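The Spare Room, Before It Was Spare

Last updated: May

My sister-in-law Nayeli Cuervo is coming to stay for 15 nights, and she has asked, politely, whether the back room is "in a state." It was. I have been working through it one corner at a time with a trash bag over my wrist. Anyone hoping for one of those makeovers where a wall comes down should lower their sights. I picked things up. Then I moved a table.

A few words on the furniture, as people do ask. Everything in the room has a name in this house, because my husband is incapable of owning an object he can't address. The long table is Trurberg. The stool that lives under it is Skutberg. Both came from a couple downsizing on the other side of town, 70 dollars for the pair, and they threw in a lamp that we have never managed to like. The tall white thing that moves the air around is Kerard. The little round table by the bed is Pacheco, after a gym teacher who also had one leg permanently braced. I did not choose any of these names and I use all of them.

The floor came first. I had been telling myself for weeks that the carpet only needed a vacuum, and the carpet is a speckled gray-beige that was obviously designed by someone who wanted me to go on believing it. It will hide crumbs, lint and most of a granola bar. It does not do so well with red. 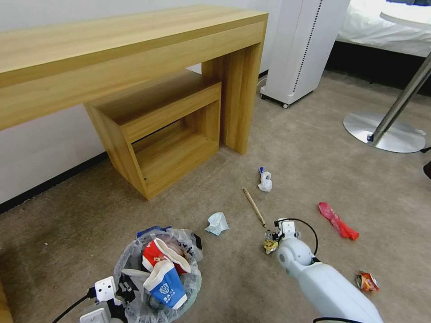 The carpet at Trurberg's end: one tissue, one chopstick, assorted wrappers. Skutberg is parked underneath, slightly crooked as always.

I would like to talk about the chopstick. We order noodles perhaps twice a month and we eat them in the kitchen, at a table, like adults. I checked under the bed for the second one. I checked behind Kerard, where I found a sock. I have now accepted that it is a single chopstick and always will be, and it has gone in the kitchen drawer with the other singles, where it can stir paint or hold up a tomato seedling.

The wrappers I can explain, in that I eat snacks. My husband also eats snacks, but he folds his wrappers into little flat squares and puts them in his pockets, where they go through the laundry. We have each decided that the other's system is worse.

After the trash came the question of Trurberg, who is a handsome piece of pale wood and about as easy to shift as a parked car. I wanted it a hand's width farther along the wall so that a guest could open a suitcase without standing on the bed. This took two of us, a bath towel under each end, and some language. Skutberg I moved with one foot. An open cube with a shelf in it is the best kind of stool for a guest room, by the way. You can sit on it, and you can also put a stack of paperbacks in it and feel like a hotel.

Pacheco stayed by the bed. The slanted pole bothers some people, who set a mug down on the round top very slowly, watching it, as if it might bolt. It has held a full breakfast. The heavy metal base is the part to watch out for, and only at night, with bare toes.

Still to do: the cables, which I have pushed toward the wall and am calling done, and a second pillow that doesn't smell of cupboard. Kerard needs the dust taken out of his vents. Nayeli has been told there is one shelf for her things and that the lamp is hers to take home if she wants it.

Comments

marla_t
We have the same kind of carpet. I lost an earring in ours for 2 years and found it with my heel.

Old Pete
Check the sofa for the other chopstick. It's always the sofa.

gwen in the attic
My husband does the folded squares too!! I have washed so many gum wrappers. Solidarity.

Nayeli
I am not taking the lamp.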